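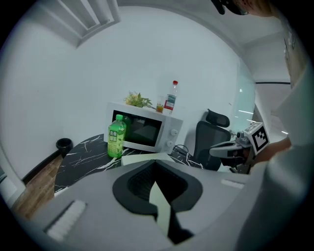
*The snack table: microwave, green bottle, plant or flowers on top*

Hi all,

Najwa Sabbagh wrote:

> Does anybody know if the microwave at Villanueva is still the one with dials? I'm bringing soup and need to know what goes in it. Also, is there any room left on that table?

Yes, still dials! Two round white knobs, one over the other, and I like it so much better than the button one we had at Varima (that thing beeped at me all through July). It's on the black marble-look table with the white veins. Room is another story – people park drinks everywhere, even on top of the microwave, so please take your glass down before you start heating anything.

Pouches like this one can stay on the table, but keep the sticker and barcode on so we know what's what:

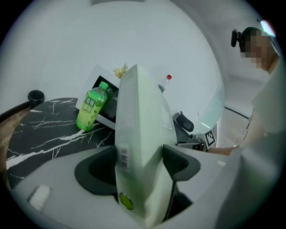
## What to bring

- your own bowl and spoon
- a lid or a paper towel, soup spatters like crazy in there
- a marker for your name

If you get in before me, the door code is 1409. I'll be bringing tea and 2 packs of napkins.

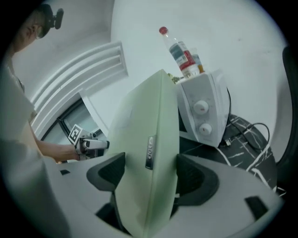
Oh, and Najwa, if your soup is the lentil one, please make extra – I've been thinking about it since Taltia!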